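Community Help > Travel > Coaches and ferries

What food to take for a very long coach journey, and how to pack it?

Posted by slowcoach_mira, June 23, 2022

Good evening to all. I would like to ask the advice of persons who travel by coach more often than I do.

In the next month I go with my mother and my son from Zatstead to Cabello. We have booked with Plallex. On the ticket it is written that the journey takes 23 hours, with a change in Redville and then the night ferry. The distance on the road is only 821 kilometres, so I suppose that much of this time is waiting, but the ticket does not explain where.

My mother is seventy-four. She does not have a special diet, but she must eat something small every three or four hours, otherwise she becomes dizzy. My son is nine and he is sick on coaches when he has eaten too much, and also when he has eaten nothing. I myself can eat anything.

The last time we made such a journey it was in December, two years before, and it was shorter. I prepared sandwiches with egg and a box of cut fruit. The sandwiches were fine for the first hours. After this the heating of the coach was very strong and I did not dare to give them to anyone, and the whole row could smell them when I opened the bag. The fruit made so much juice that my book was ruined. At the change we had eleven minutes and the only shop was closed. So we arrived with a bag of spoiled food and everyone hungry.

For this summer I want to do it better. I have begun to buy small packed things and I put them on the bed to see what we have.
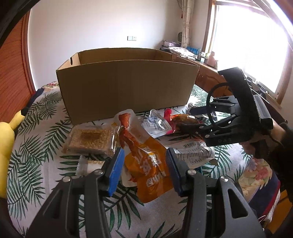 Photo: slowcoach_mira / own picture, please do not repost

There is also a puffed grain bar in a clear package, of the kind that my mother likes. I think it is a good beginning, but I am not sure that a person can live for almost one day from packets and bars, and I am a little ashamed to give only this to a child.

My questions are these:

Which real food stays good for one day in summer without a fridge?

Is it better to have one food bag for all of us, or one for each person?

Can one take food from the coach onto the ferry, or is it necessary to buy there?

How much water is sensible? Water is heavy and my mother cannot carry.

I have read the page of Plallex about luggage, but it speaks only about suitcases. I thank you in advance for each answer, also for short ones.

3 replies

northquay_steps

I have made this route many times for my work, so I can tell you first where your hours go. From Zatstead to Redville is a normal drive. In Redville you wait, and the wait is long, in my experience more than three hours when you have the evening connection. Then it is again the coach to the port, where you sit in the coach in a queue. Then the ferry during the night. So please do not plan the food as for one journey. Plan it as for three short ones with a big pause between them.

This helps with your fear about the fridge. The food which can spoil you eat before Redville or in Redville, and for the night and the morning you keep the dry things.

What I take for the first part: bread rolls with hard cheese, without butter and without tomato. Tomato makes the bread wet. If you want tomato, take the small ones whole in a box and eat them separately. Cold boiled potatoes with salt are very good and children like them more than one thinks. Cucumber in thick pieces, not peeled. I wrap the rolls in a clean kitchen towel and put them in a box, and in the same bag there is a half-litre bottle of water which I froze the evening before. In the afternoon the bottle is melted and you drink it. Egg, ham, fish and everything with mayonnaise I leave at home in summer.

For Redville: there is now a small supermarket on the other side of the square from the coach station, you see it when you come out of the main door. It is open until nine in the evening. When I was there last it had soup in the hot corner, and for your mother a soup may be pleasant after so much sitting. But I would not build the plan on it, the hours have changed already once.

For the night: crackers, plain biscuits, nuts if nobody in your family has a problem with them, dried apricots, a banana which is still a little green at the beginning. Oat bars too. You do not need to be ashamed about packets. It is one day in a year.

About the ferry, you may take all your food with you to the passenger deck. The important point is that you cannot go back to the coach while the ship is moving. They lock the car deck. I have seen many families go up with only their jackets, and all their supper stays below in the coach until the morning. So before the port, take out a small bag with what you need for the night, including medicines and a toothbrush, and keep it on your knees. The cafeteria on board is not terrible but the queue in the first hour is very long. If you go later, you wait less and the choice is smaller.

Water: I count 500 ml for each person for each part, and I fill again in Redville and on the ferry. In Redville the tap is beside the ticket machines. In this way you never carry more than one bottle each, and you can carry the one for your mother. The Plallex coach has a toilet, but on two of my journeys it was closed, so it is maybe wise not to drink a whole bottle just before the motorway part.

grumbling_thermos

Take sandwiches. Everybody takes sandwiches. It is not an expedition.

If it is too hot the driver can change the temperature, you only have to ask. And no crisps please, as a person who sits often behind the families I beg you.

two_aisle_seats

I agree with almost all that was written in the first reply, and I want to add about the child and about the bags, which are questions that did not get an answer yet.

My daughter had the same difficulty as your son until she was perhaps eleven. What worked for us was very little food but often, always dry and always a bit salty. Pretzel sticks, toast which I made at home and let become cold, plain rice crackers. Nothing with chocolate before the ferry. Apple is good for some children and very bad for others, so test it on a short trip if you have the occasion. Sweet drinks we stopped completely on travel days. I also let her choose three things herself and put them in her own little bag, and she decided when to open them. She ate more slowly when the bag was hers.

So my answer is: one bag for each person, but not equal bags. For your mother I would make packages by the hour. I did this for my father, who has diabetes, and I used ordinary paper bags with the time written on them with a thick pen. In every bag there was something with some protein and something with starch, for example cheese and crackers, or nuts and half a roll. He did not have to ask anybody or to search, and at night I could see from my seat whether he had eaten. If her dizziness is something which her doctor knows about, it would be good to ask at the surgery before you go. I can speak only about my own family.

The big reserve stays with you, under the seat in front and never in the luggage hold. The hold is not opened between stops and the driver will not make an exception.

About the weight. I am a person who weighs things, so last summer I put our complete food bag on the kitchen scale. It was 2425 grams for two adults and one child, without water, for a journey a little shorter than yours. We brought home perhaps a third. This was too much and I would now take less, especially less sweet things. After ten hours in a coach nobody wishes for a fourth biscuit, one wishes for something like a carrot.

Some small things which are not food but belong to it:

- a roll of thin bin bags, one for each part of the journey
- a wet cloth in a plastic box, better than the perfumed wipes if your son has a sensitive stomach
- one knife is a problem at the ferry control, so cut everything at home
- a cup with a lid, for if your mother wants tea on board and must walk with it to her seat
- take the bars and biscuits out of their big cartons, you win half of the space

And check the morning. You arrive in Cabello early and the cafés near the port open late, at least on the side where Plallex stops. I would keep one complete breakfast untouched until there.

slowcoach_mira

I thank you very much, all three. The information about the locked car deck I did not know at all, and with certainty I would have made this mistake.

I will do the paper bags with the hours for my mother. She laughed when I told her, but then she asked whether she may choose what goes in the one for six in the morning, so I think that she agrees. For my son I will try the cold toast on Sunday, when we go by bus to my sister.

To grumbling_thermos: I will leave the crisps for the ferry, where there is wind.

One question is still open for me. If the first coach is late and we miss the one in Redville, does somebody know whether Plallex puts you on the next one with the same ticket, or must one buy again? Maybe I should write this as a new topic.

northquay_steps

Same ticket, but you have to go to the counter and let them stamp it before the next coach comes. The counter is upstairs. With your mother use the lift on the left side, the other one goes only to the car park.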